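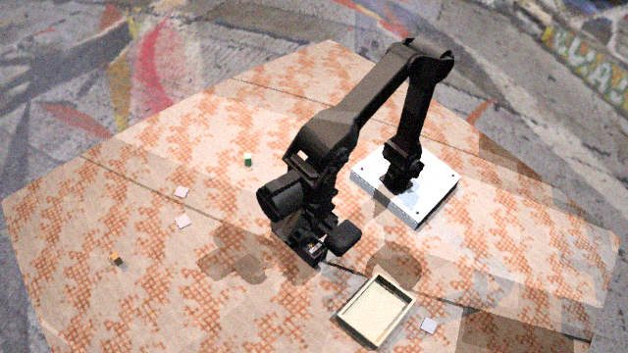

4. What happened when the two shops became one

I should say up front that I worked at Drekier for four years before I started studying it, so I'm no neutral party here. Drekier did logos and printed things. Vundley, two floors up in the same building, built websites and apps. When they decided to pitch together under one name, I asked if I could sit in on the meetings and keep notes, and they said yes much faster than I expected (I think they liked having someone write things down).

My first interest was the handoff. Before the merger, a designer at Drekier would finish a brand guide, send it upstairs as a PDF, and hear nothing until the site was half built. Everyone complained about this, on both floors. So you'd guess that putting the two groups at the same tables would fix it, and for small jobs it did. People leaned over and asked. On the Tasham account, a regional bakery chain that wanted new packaging and an online order page, the designer and the developer settled the type sizes in one afternoon, with a phone and a printed box sitting between them.

Bigger jobs went differently. Isah, a furniture importer, came in with a catalog, a web store and a set of trade show banners, all due in June. I had expected the talk to be mostly about deadlines. What I wrote down, page after page, was people arguing over what the word "final" meant. To the print side, final is the file you can't take back once the press is running. To the web side, final is whatever is live today. Hadiza Okoro, who managed the account, ended up keeping two separate lists, one headed "locked" and one headed "live," and she read both out loud every Wednesday. I came to love those readings!

I coded the meeting notes by hand, marking each spot where someone asked for a decision and then who gave it. The full set came to 100 requests. Of those, 63 were answered by a person from the same original company as the asker, even though by then they all shared a name, a room and a coffee machine. Figure 1 breaks these down by account. The Tasham requests crossed the old line far more often than the Isah ones did – which fits what I saw in the room, but I'd be careful with it, as Tasham was a much smaller job and fewer people touched it.

I also asked everyone, near the end, to tell me who they'd go to with a color problem. Most of the former Vundley people named a former Vundley person. One developer named the printer's sales rep, and stuck to it when I asked again. I left that answer in the data, and I come back to it in Section 5, where I look at the outside suppliers and how much of the day-to-day deciding they were doing.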